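Escombe Residential Services
Household Guidance for Residents
Folding and storing cotton garments

Residents are asked to read this page together with the notes on washing and drying, which are kept separately. It applies to T-shirts, vests, light cotton nightwear and similar soft items. Knitwear, pleated garments and anything with a stiffened collar are covered elsewhere and should not be folded by the method given below.

Before folding

Garments must be fully dry. The places to check are the underarm seams, the neckband and the hem, where the cloth is doubled and holds water longest. A T-shirt which feels dry across the chest may still be damp at the neck, and a drawer closed on damp cotton will smell within a day or two. If there is any doubt, the item should be hung over a rail for a further 45 minutes before it is put away.

Garments taken from a tumble dryer should be removed promptly once the drum has stopped. Where this is not possible, a short second cycle on low heat will relax most of the creases. Residents using the Ludix machines in the lower laundry room should note that the drum light goes out when the door is opened, and small items are easily left behind against the back wall.

Pockets should be emptied and any garment which is inside out should be turned at this stage. The easiest way is to reach in through the hem, take hold of both sleeves at the cuff, and draw them back through the body in one movement.

Choosing a surface

A table of waist height is suitable for most people. A bed or mattress may also be used, and many residents prefer it for larger loads, as there is room to lay several garments side by side. The cover should be clean, free of crumbs and pet hair, and pulled smooth before work begins. A loose cover moves with the garment and makes it difficult to set a straight edge. If the cover will not stay flat, it may be tucked under at the near side, or a folded bath towel may be laid on top to give a firmer base.

Residents who find bending uncomfortable should not fold on a low bed. A stool drawn up to the side is acceptable, provided that both feet rest on the floor. An ironing board lowered to sitting height is another suitable arrangement, although its narrow end leaves little room for sleeves.

Opening out a twisted garment

Cotton T-shirts often leave the machine wound into a rope, with one sleeve caught in the twist. Pulling hard at both ends tightens the twist and may stretch the neckband. The following order is recommended.

Take the garment by two corners and lift it clear of the surface. Let the middle sag.
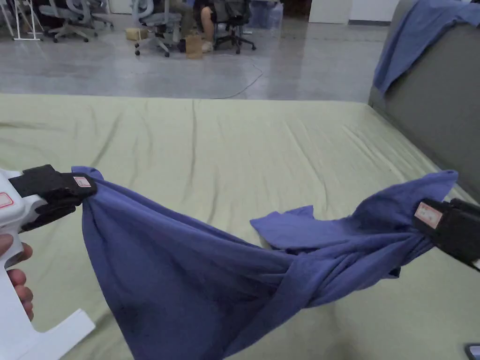 Notburga Camenzind wrote to say that she had always gone straight for the sleeve and tugged, and that her older shirts had gone out of shape at the shoulder as a result; she now turns one end over in the direction that loosens the coil, lets the weight of the cloth do the rest, and looks for the shoulder seams only when the body of the shirt hangs open. She added that she does the same with pillowcases.

Her method is a sound one and may be followed for any light garment. When the coil has opened, the hands should be moved to the shoulder seams, one on each side of the neck. Give the garment one firm shake downwards. A second shake may be given from the hem if the lower part is still creased. Heavy shaking is unnecessary and spreads lint.

Where a sleeve remains trapped, lay the garment down, place one palm on the body to hold it, and ease the sleeve outwards from the armhole. It should not be dragged by the cuff. Sleeves with a printed band or a ribbed edge should be handled with particular care, as the edge will wave permanently if stretched while warm.

The flat fold

1. Lay the garment face down with the neck away from you. Smooth from the centre to the sides with the flat of the hand.

2. Bring one side in by a third, so that the outer edge runs in a straight line from the shoulder to the hem. Fold the sleeve back on itself so that it lies within the panel.

3. Repeat with the other side. The two panels should be of even width. If they are not, open the second and correct it before going on.

4. Raise the hem to a point just short of the neckband. A small gap is left here on purpose, as the cloth creeps forward when it is folded again.

5. Fold once more for a shelf, or twice more for a drawer in which garments stand on edge.

6. Turn the garment over and press lightly with both hands. Do not lean on it.

Children's sizes need only one fold at step 5. Very large garments may be brought in by a quarter on each side and then folded down the middle, which gives a narrower and thicker parcel. It is less neat on a shelf but sits well in a deep basket.

Garments with prints

Rubberised and transferred prints should not be folded face to face while warm. Allow the garment to cool flat, then fold it with the print outwards. If two printed surfaces have stuck together, do not pull them apart. Put the garment in a cool room and try again later, working from one corner. Prints which have begun to crack should be placed at the top of the pile.

Storage

Stacks on open shelving should be limited to 10 garments. Taller stacks lean, and the lower items take a hard crease across the front which will not fall out in wear. Heavier cotton goes at the bottom. Where a shelf is deep, two stacks may stand one behind the other, with out-of-season clothing at the back.

In drawers, garments stored on edge are easier to see and to remove. The row should be snug enough to stand without support, and there should be room to slide a hand in at one end. A shoe box with its lid removed makes a serviceable divider. The Aseck drawers fitted in the single rooms are shallow at the top and deeper below; the flat fold with one extra turn suits the upper drawers, and two extra turns will be needed only for the lowest.

Drawers should be lined with plain paper and wiped out twice a year. June is a convenient month for the first of these, when winter bedding is also being put away. Scented liners are permitted but should not touch white cotton directly, as some leave a yellow mark.

Putting right common faults

Creases across the chest usually mean that the garment was folded in half before the sides were brought in. Refold from step 1.

A bulge at one corner is normally a sleeve which has slipped out of its panel. Open the last fold only, tuck the sleeve flat and close again.

A neckband which stands up may be turned down and smoothed with a slightly damp fingertip. Leave the garment out until the band is dry.

Fading along a fold is caused by daylight on an open shelf. Rotate the stack, or hang a cloth across the front of the shelf.

Garments no longer required

Clean, dry clothing in wearable condition may be placed in the Fernandes collection bin beside the side entrance. Items should be folded and bagged, and the bag tied. Torn or heavily stained cotton is not accepted but is useful for cleaning: cut away the seams and hems, and keep the flat pieces with the dusters. Blue and other dark cottons should be washed separately at least once before being used on pale paintwork.

Questions about this page may be left in writing at the laundry office. Replies are normally placed in the resident's pigeonhole.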